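Council backs off on white-only storefronts, for now

27/10/2024 — By Ngân Tiêu

Main Street shop owners won't have to repaint by the end of the year after all. The Tuvetti town council voted late last night to put off its new storefront color rule and send it back for a rewrite. Vote was 5 to 2.

The rule, passed in the spring, said every storefront on the four blocks between the depot and the old bank had to be white or "a near white." Fines of $60 a week were supposed to start in December. No list of approved shades was ever put out, and that's where the trouble began.

"I bought three different whites and got three different answers," said Shahnaz Pramanik, owner of the fabric shop at the corner of Mill. One was called too yellow. Another was OK'd over the phone, then turned down by letter two weeks later. Her front door is still primer.

Hadi Bataineh runs the shoe repair place and has a dark red front that's been there since before he took over the lease. He was quoted $2,000 to strip and repaint it, more if the trim underneath is bad. "It's probably bad," he told the council.

Councilwoman Suha Aoun, who wrote the original rule, said she still thinks the street would look better with one color. But she voted for the delay. The wording was sloppy and she should of caught it, she said. She wants real paint chips attached to the next version, indoor light and outdoor light both, so owners can hold one up against the wall and know.

Part of the fight is over what white even looks like out there. The north side of Main gets hardly any direct sun after lunch and owners on that side say anything they put up goes gray by mid afternoon. South side has the opposite complaint — glare. A couple of speakers wanted seperate rules for each side. Aoun said she'd look at it but didn't sound thrilled.

A petition against the rule had 1,082 signatures when it was handed in at the start of the meeting. The clerk has not checked them yet. Some are from out of town, which the organizers admit.

Not everyone was against it. Two owners who already repainted asked if they'd get anything back. No answer on that. The town attorney said she'd need to look at whether the repaint counts as required work if the fines never started. Expect that to come up again.

What happens now: the rule goes to the planning office, which has to come back with a draft and a shade list. Public comment after that, then another vote. Nothing has to be painted in the meantime and no fines will be sent out. Permits for signs and awnings are not affected, those go through the same window at town hall as before.

Owners who got a warning letter can toss it, the clerk's office said. Or keep it. But no need to call.

Draft is due in December. Meeting date not set yet. 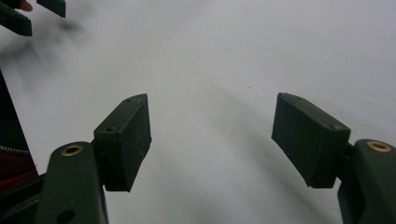 Pale gray-white with a soft shadow across it. Getting everyone to agree on a white has been the hard part.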